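Journal > House > Cleaning

Print this page | E-mail this to a friend

The spray bottle question
Sunday, November 27, 2022

I have been told three times this fall that I am wiping my table wrong. The first was Irén Szűcs, whose own kitchen looks like a furniture showroom, so I listened. The second was the back of a bottle. The third was a long article that wanted me to own 40 cloths, sorted by color, and to boil the white ones on a schedule.

I don't believe most of it. I have a round table, light gray, and it shows everything. Coffee, pencil, the oily half-moon where somebody rests a wrist. When I bought it the salesman at Ganden said gray was forgiving. Forgiving of what, I'd like to know.

The theory goes that you need one product for grease, another for dust, a third for "daily freshness," whatever that may be. Clatus will sell you all of them in matching bottles. I tried the set back in May. By the second week I was using the same one for everything and the other two had moved in under the sink, where they still are.

Then there is the towel argument. Géza Lengyel swears by a plain cotton dish towel and says microfiber only pushes the dirt from one side of the table to the other. Irén says cotton leaves lint. I have used both and I can see lint from both if I get down low enough with the lamp on, which I did, once, and don't recommend.
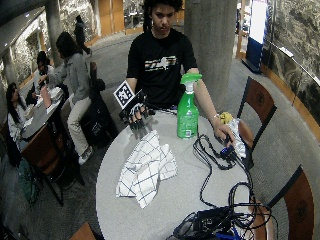
What I do now is clear the table first, all of it, and that takes longer than the cleaning. Plastic bags, cables, the thing you meant to take upstairs. Every guide skips this part. They start with a bare surface and a lemon. In my house the table is where objects go to wait, and a cable has to be picked up, wiped along with the table if it's sticky, and put somewhere that isn't the table again.

After that I spray the towel instead of the table. Géza's advice, and I'll give him this one, mainly on account of the plugs. A wet cloth I can steer. A mist goes wherever it likes. Two squeezes, fold the towel in half, go around from the outside edge in. Turn it over for the middle.

The bottle also says to let the product sit for a while before wiping. I ran my own little trial, left half the table to soak and did the other half right away, and I couldn't tell you the next morning which was which. Maybe there are germs that could. I was looking for coffee rings.

I remain unconvinced about the lavender kind, the refill tablets from Kinasance, and any trigger that claims to have a "foam" setting. Mine has two settings, on and dribble. If Rácz ever gets the big plain refill jugs back in stock I'll buy one and stop reading labels altogether. They had a sign up promising them last time I was in, but they had a sign up the time before that, too.

The towel goes in with the regular wash. I am not boiling it.

Print this page | E-mail this to a friend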